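Part 6: Checking the Gripper Cables 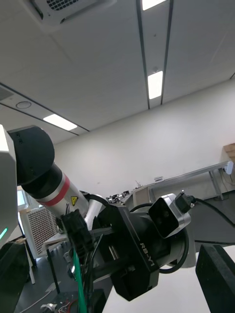 RB-Y1 gripper with the camera module near its upper end.

Okay, power's up and the Tondness software is talking to the robot, so let's look at the wiring! I do this every morning before I run anything (takes me roughly 6 minutes, coffee included).

1. Press the stop button and wait for the arms to settle.

2. Find the small black connector on top of the camera module. Push it in gently with your thumb.

3. Follow the black cable away from the camera. You want a bit of slack, so the wrist can turn without tugging on it.

4. Now the connector block with the bundled wires and the green cable. Wiggle each plug a little – if one moves, reseat it.

5. Release the stop, open the Kaushik panel and set speed to 100. Open and close the gripper twice.

Caution: Keep your fingers out of the gripper once the stop is released!

Note: If the panel shows code 1542, go back to step 2. It's nearly always the camera plug. Still stuck? Write to Marion Morrison at Lalleck support.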